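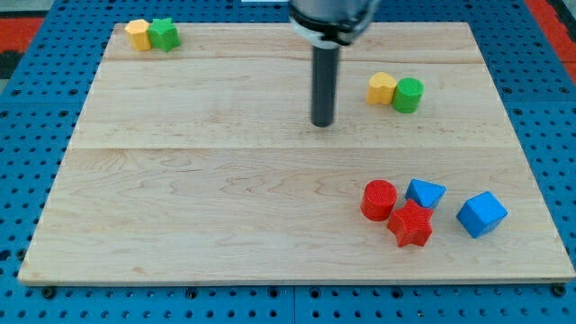
Isamu Kobori once asked, at an open afternoon in our old premises, why a laboratory would spend years teaching a machine to push things when every catalogue will sell you one that can pick them up. The question was a fair one, and we have been answering it, in one form or another, ever since.

# About the Vellbridge Laboratory

The Vellbridge Laboratory for Instructed Manipulation is a research group of Vellbridge College. We study how a robot may be given a task in ordinary spoken or written language and carry it out on a tabletop, correcting itself as the instruction changes. Our work is organised around a single family of problems, which we call language-conditioned pushing, and around the methods needed to train, test and report on it properly.

The laboratory is led by Theerawat Panyasiri. It comprises research staff, doctoral candidates and a small technical section responsible for the arms, the work surfaces and the recorded demonstrations.

## What we study

A pushing task is easily stated. The arm carries a plain rod in place of fingers. On the board before it are coloured blocks: cylinders, stars, cubes, hearts and other simple solids. An operator gives an instruction such as "bring the blue cube over to the red star" or "separate the two green pieces", and the arm must move the blocks by contact alone.

The difficulty lies in what contact does. A cylinder pushed slightly off centre rolls away from the rod or spins against it. A star catches its points on a neighbour and takes the neighbour along. A cube will travel in a straight line for some distance and then turn. None of these behaviours can be prescribed in advance with much confidence, and a policy that has learned only the direct route to a goal will be lost after the first slip.

For this reason our research favours continuous correction. The controller does not plan a full path and then execute it. It looks, moves a short distance, and looks again. An operator may interrupt at any moment with a further instruction, and the arm is expected to take it up without returning to a starting position.

## Our method

Policies are trained by imitation. Operators guide the arm through long, unscripted sessions, moving blocks as they please, and the recordings are afterwards divided into short passages. Each passage is given a written description by an annotator who was not present at the session. The annotator is asked what instruction would have produced the movement observed. This practice, known in the field as hindsight labelling, yields a wider range of language than a fixed list of commands, and it has shaped most of what we have published.

The set in current use, named Derkden, holds 2000 labelled passages for training. A further 200 are withheld for evaluation and are not made available to those developing the policies. We keep this separation strictly. Annotators for the withheld portion work from a different office, and their wording is not circulated within the group until an evaluation has closed.

Annotators are encouraged to write as they would speak. The resulting labels include "nudge", "shove", "scoot" and "budge up", as well as a good deal of disagreement over what counts as "beside". We have chosen to leave that disagreement in the data. A person giving instructions in a workshop or a kitchen will not consult a glossary first, and we do not consider it reasonable to require one.

## A principal result

Our most widely read finding concerns grouping by contact. In earlier work, instructions involving two blocks were handled acceptably, while instructions that required a pair to be brought together and then left undisturbed were not. The arm would complete the pairing, move on to the next piece, and sweep through its own work on the way.

The group compared 2 training regimes. In the first, every passage ended at the moment the stated goal was reached. In the second, each passage was extended to include the withdrawal of the rod and the beginning of the next movement. No other element was altered: the network, the set of blocks and the operators were the same in both cases.

Policies trained under the second regime disturbed completed pairs less often, and the difference held across all the block shapes we tested. It was most marked for cylinders, which are the least forgiving of a careless departure. We concluded that the end of a demonstration carries information that is commonly discarded, and that a passage should be cut with the following task in view.

The result has limits, and we state them in every presentation of the work. It was obtained on one type of board, with rigid blocks, and with operators who had considerable practice. We have not shown that it holds for soft or heavy articles, nor for surfaces with a raised lip. A replication by our partners at Wedville, using a different arm and their own annotators, found an improvement in the same direction but a smaller one. We regard their figure as the more cautious guide for anyone adopting the method, and we cite it alongside our own.

## How we evaluate

An evaluation is run by a member of staff who has taken no part in training the policy concerned. Blocks are placed according to a printed layout. Instructions are read from the withheld set in an order drawn beforehand, and the outcome is judged by two assessors working separately. Where the assessors disagree, the trial is reported as disputed and is not resolved by discussion.

Failures are catalogued with the same care as successes. The principal categories are:

- wrong block moved
- correct block moved to the wrong place
- goal reached and subsequently undone
- loss of contact without recovery
- instruction judged ambiguous by both assessors

The third category was added following the work on grouping described above. The fifth remains the subject of some debate within the laboratory — Theerawat Panyasiri has argued for its removal, on the ground that an ambiguous instruction ought to be met with a sensible attempt.

## History

The group began as a teaching workshop in the engineering building, with a single arm and a set of blocks made by students on the college's own printers. Its first research funding came through the Sjöberg bequest, which continues to support one doctoral place. The terms of the bequest require that results be published openly, whether or not they favour the method under study, and the laboratory has adopted that rule for all of its work.

We moved to our present rooms in January, after a lengthy period in which recording sessions had to be booked around undergraduate classes. The new premises permit the boards to remain in position between sessions. This has reduced the time spent on calibration and has made it practical to run evaluations over consecutive days.

## Partnerships and access

The laboratory works with Wedville on replication and with several manufacturers on questions of assembly and sorting. Industrial partners do not receive early access to the withheld evaluation passages, and agreements are drafted to make this explicit.

The Derkden training passages are available to academic groups on written application. Applicants are asked to describe the intended use and to name a supervisor. The withheld passages are not distributed. Groups wishing to be assessed against them may submit a policy, which our staff will run on the laboratory's own equipment under the procedure set out above.

## Study with us

Doctoral candidates join an existing line of research in their first year and are expected to propose their own by the end of it. All candidates, regardless of background, spend part of the first term operating an arm and part of it annotating. We have found that those who have laboured over the wording of a label write better instructions afterwards, and that those who have chased a cylinder across a board are more patient with a policy that does the same.

Visitors are received on open afternoons during term. Tours include a live session in which guests may give instructions to the arm in their own words. Sessions are recorded only with the consent of those taking part, and no recording made on an open afternoon is added to the training data.

Enquiries concerning admission, data access or partnership should be addressed in writing to the laboratory office, Room 2100, Vellbridge College.

*Page last revised August 5, 2026.*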